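4. Results and Discussion

4.1 How newcomers found their way into the bracket

We turn now to the question that got this study going in the first place, which is how a person who has never entered a fighting game tournament ends up sitting in a chair at one. Our three sites were the monthly Lesinard series, the Plornbridge open, and the smaller Tapia meetups that run out of a back room above a print shop. All three welcome walk-ins, all three run a double elimination bracket, and all three are friendly places to spend an evening, so the differences we found between them surprised us a good deal.

Over the season we logged 2,067 sets across the three series. For each set we noted whether either player was new, meaning that they had never before appeared in that series' published results. We then followed up with 27 of those new players in longer interviews, usually in the hallway or over something from the snack table, and once in a parking lot while a ride was being waited for. The interviews were loose by design. We had a short list of topics, but if someone wanted to spend ten minutes explaining why their main character had been treated unfairly in the last balance patch, we let them, and we learned plenty that way (more, we suspect, than from the list).

The clearest finding is that very few people entered the bracket on their first visit. They came, they watched, they hovered near the casual setups, and then they went home and came back the next month to sign up. At Plornbridge this waiting period was longest. Several people there told us they had attended 4 events before entering, and they spoke of those earlier visits with real fondness, as a kind of season ticket to something they weren't part of yet. At Tapia the wait was much shorter, and many new players signed up within an hour of walking in the door.

We had expected skill to explain this. Plornbridge draws stronger players, and it seemed natural that a beginner would want more time before facing them. Yet when we asked people what had held them back, worries about losing came up less often than worries about procedure. They didn't know whether to bring a controller. They didn't know if they were supposed to report the score themselves or if somebody would come and collect it. One player had stood near the bracket desk for most of an evening trying to work out whether the names being called were people who were late or people who had won something.

Tapia, being small, answers these questions almost by accident. The organizer greets each person at the stairs, the bracket is drawn on a whiteboard that everyone can see, and a new player is usually sitting next to someone who has already explained the rules twice that night. Lesinard falls somewhere in between – it has a greeter for the first half hour, and after that you're on your own.

4.2 Casual setups as a front porch

The word "setup" covers a console or computer, a screen and the chairs in front of it, and every organizer we met could talk about them at great length. They are heavy, they are borrowed, and there are never enough. When a tournament runs late, the first thing to go is nearly always the casual area, with its stations pulled over to help the bracket along.

We came to think of the casual area as the front porch of the event. It is where people sit down without having promised anything. Of the players we interviewed, most had played their first games there, and a good number could still name the person who had waved them over. At Lesinard, the September event kept 5 casual stations open right through to the finals, and the sign-up desk took late questions from visitors all evening. The following month the stations were folded into the bracket by early evening, and our notes from that night describe a lot of people standing with their coats on.

It would be too strong to say that the one thing caused the other. The weather was worse in the second month, and a large online event was being streamed at the same hour, which may well have kept people home. Even so, the pattern matched what we heard in conversation, and organizers at all three sites told us they had noticed something like it for years without ever writing it down.

The Omar rotation, a sign-up scheme used at two of the three sites, deserves a mention here. Under it, a winning player gives up the chair after two games in a row, so that a strong regular can't hold a casual station all night. Regulars grumbled about it, mostly in good humor, and newcomers often didn't notice that it existed at all. They only knew that a chair seemed to come free pretty quickly. We found this rather charming, and we'd encourage other series to try it, though we should say that it needs someone willing to enforce it kindly when the room gets loud.

4.3 Coming back after a loss

In a double elimination bracket a newcomer will, as a rule, lose twice and be finished within the first hour or so. What happens next matters a great deal. Players who were offered a friendly set by an opponent afterward were the ones who talked most warmly about the evening, and they tended to describe their losses in loving detail. Players who packed up straight after their second loss remembered the venue, the noise and the drive home, and not much else.

Figure 2.

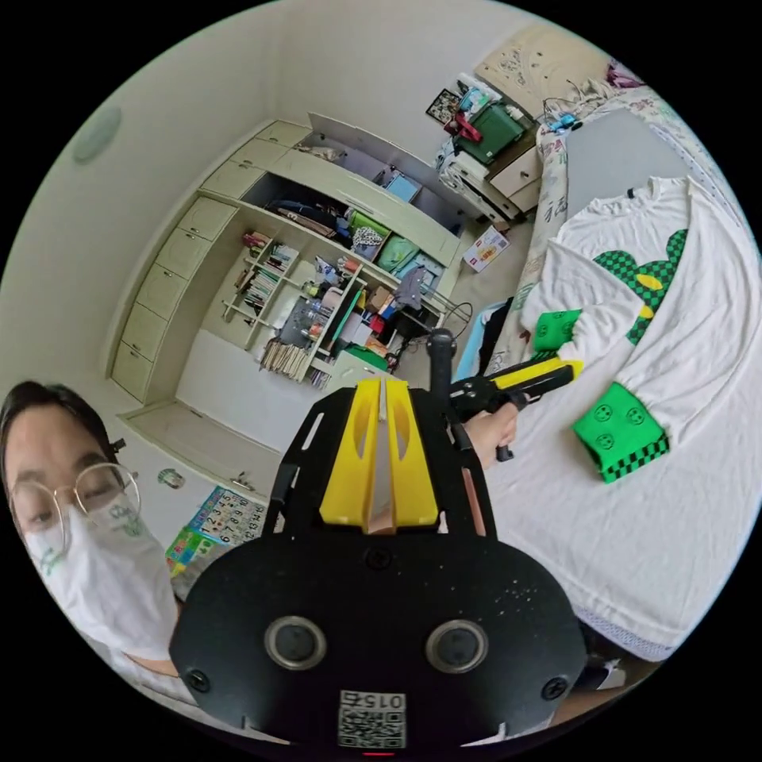
We saw the friendly set offered most often at Tapia, where the loser and the winner were likely to be sharing the same row of chairs anyway. At Plornbridge the winner was usually called away to the next match before there was time to say much beyond "good games," and by the time they were free again the other player had often gone. A short pause between rounds might be enough to change this, and the Plornbridge organizers have told us they plan to try one next season.

3 comments
12 shares
Back to top
© Plornbridge Open Play Papers. Contact the editors for reprint permission.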